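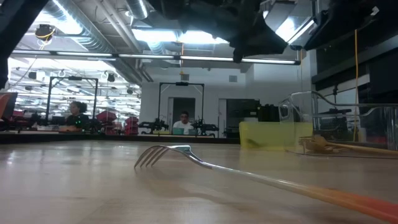
Lirholm community kitchen: progress to the end of February

Spending
We have drawn 600 euros of the grant. Of this, 500 went on the new extractor fan and the rest on food hygiene training. Banex fitted the fan and has sent its certificate, which Marloes Vanhove will forward with the receipts.

Lunches
The lunch club now has 26 people signed up. Serving starts at 12.30, half an hour later than planned, to suit the bus from Ondrejka.

Delays
The cold store is still waiting for its electrical check. Two of the cookery classes have moved to spring as a result.

Next period
Dagmar Štěpánek will agree new class dates with the tutors and send them to you with the next claim.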